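双臂工作台换夹爪对比:从拆到测的完整流程

更新于 2026-02-08

如果你来这里是想知道“哪款夹爪最好”,可以直接关掉页面了,我没有答案。我能给的是一套做对比的步骤,照着走,至少你得出的结论不会在下个星期被自己推翻。我的第一份对比报告就是这么没的,写了一周,Aurélien Picard 看了两分钟,问我两边的夹持力上限是不是一样。不一样。

这篇以双臂台子抓衣物为例。布料是很好的考题:它不会碎,不会滚到柜子底下,还能让任何一款宣传册上无所不能的夹爪显得笨手笨脚。

一、先想清楚要比什么

一次只换一样东西。换了夹爪,就别顺手换相机、换控制器、换指尖胶垫。我知道台子拆都拆开了,不换点别的很可惜,请忍住。

我这次比的是两套平行夹爪的指尖:Dudberg 的宽指和 Quintana 的窄指。控制器统一用 Udombridge,固件版本锁死,自动更新关掉。最后这一项请在开始之前做,不要学我在第二组测到一半时做。

二、安装与走线

1. 断电。按下急停不算断电。
2. 拆旧指尖,螺丝按左右臂分开放。两边螺丝看着一样长,装上才知道差半圈。
3. 装新指尖,先用手拧到底,再用扭矩扳手收紧。
4. 让夹爪在空载状态下全开全合几次,听声音。有“咔”的一声,就回到第 3 步。
5. 把手臂开到工作区的四个角,每到一处都把腕关节转到两端极限,看线缆有没有被拉紧。

第 5 步最容易被跳过,因为很无聊。波纹管在中间位置总是服服帖帖,到了最远的角落才开始跟腕关节拔河。扎带不要勒死,给线留一段能弯的余量。Clotilde Lecomte 管这叫“给手臂穿宽松的裤子”,我没有更专业的说法。

三、标定

换了指尖,工具中心点就变了,哪怕厂家说尺寸兼容。“兼容”的意思是螺丝孔对得上,别的都得自己量。

先标工具中心点,再做腕部相机的手眼标定,顺序不要反。左右两只手分别做,不要把左手的结果镜像一下抄给右手。两个相机支架的安装误差没有理由恰好对称,它们也确实不对称。

标完之后,让两只手先后去碰桌面上的同一个点。如果它们对这个点在哪里意见不一,先调解,再往下走。

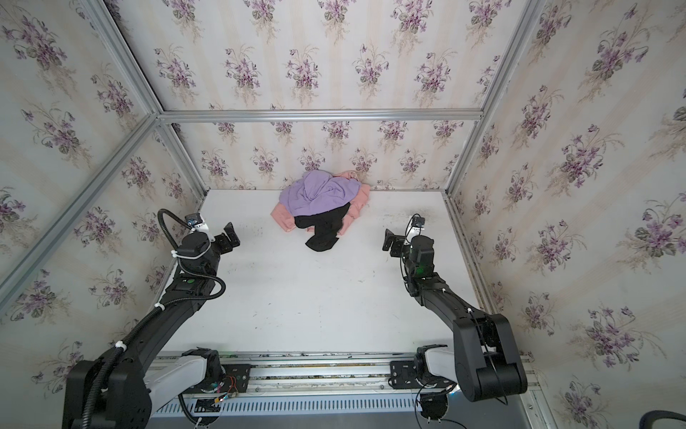
四、摆放规则

衣物怎么摆,对成绩的影响常常比夹爪还大。“随手一扔”听起来很随机,做上一阵就会发现,人的随手非常有规律:越到下班,扔得越平整,越靠近好抓的位置。

我的办法是事先把摆放方式写成卡片,打乱顺序,每次抽一张。卡片上只写三项:堆放区域、哪件在上面、团成堆还是半摊开。两款指尖用同一叠卡片,同样的顺序。靠墙的摆法一定要有几张,宽指在开阔处很威风,一旦需要贴着背板往下伸,开合的余地就少了,这种差别只放在桌子中央是测不出来的。

衣服也要固定。不要中途拿去洗。Zaid Boutros 好心洗过一次,还用了柔顺剂,前面的数据就此作废,但实验室那两天很好闻。

五、跑测试

每款指尖跑满 46 张卡片,左右臂各为主手一遍。每次记录四项:是否抓到、抓起了几层、中途有没有滑脱、有没有碰到围板。

“抓到”必须事先定义。我的定义是:离开桌面并保持两秒。没有这一条,你会在第三十几次的时候对着一只挂在指尖上的袖口陷入哲学思考。

两款指尖交替着测,每做完一小段就换一次。是的,这意味着反复拧螺丝。好处是胶垫磨损、光线变化、操作员的耐心耗尽,都会比较公平地分摊到双方头上。每次换回来都要重新核对工具中心点,差得多就重标。

日志请让程序写,备注请让人写。程序会告诉你第 17 张失败了,只有备注会告诉你当时有人正靠在台子上打电话。

六、看结果

先别算总成功率。把失败的录像全部看一遍,按原因归类:没对准、对准了没夹住、夹住了又滑、夹多了。这几类毛病的解法完全不同,混成一个百分比之后就再也分不开了。

在我的台子上,Quintana 窄指从堆里挑单件的时候更利索,代价是薄料子容易滑;Dudberg 宽指咬得稳,但常常买一送一,把下面那件也带起来。哪个算好,取决于后面接什么动作。要叠衣服,我宁可滑了重抓;要整堆转移,买一送一算优点。你的布料、相机高度、控制参数都跟我不同,请不要直接引用这一段去说服采购。Margaux Leclerc 就是管采购的,她已经收到过一次了。

七、常见问题

夹爪报过流,但什么也没夹到
多半是指尖顶住了桌面。把最低高度抬高一点,或者给下压动作加力限制。别急着调高电流阈值,那相当于把烟雾报警器的电池抠掉。

左手成绩总比右手差
先把两只手的指尖对调。问题跟着指尖走,查指尖;留在左手不动,查左臂的标定和线缆。我那次查了一个下午,最后发现左腕相机支架松了一颗螺丝。

双臂同时靠近时会突然停住
这是碰撞保护在起作用,它比你谨慎。检查碰撞模型里的夹爪是不是还是旧的那款。换了硬件忘换模型,这件事我十月份干过一次,另一次就不写日期了。

对比表格的模板里,“备注”那一列请留宽一些。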